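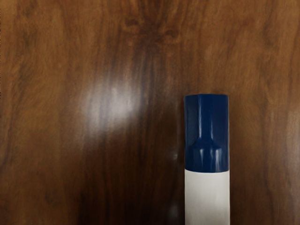
Fig. 1. Marker-like object with a dark blue cap on a brown wooden surface (computer rendering).

Week 3: Taking notes by hand

Leave a wide margin on the left of each page. Write the main points on the right during the talk and keep the margin for questions.

Do not copy full sentences. Short forms are fine if you use the same ones each time. Start a new page for each topic and put the date at the top.

Read your notes again the same evening and fill in the gaps.

Task: cut the Hájek text (1,515 words) down to 200 words, by hand. Hand it in to Marek Bartoš before the March break. It is marked out of 40.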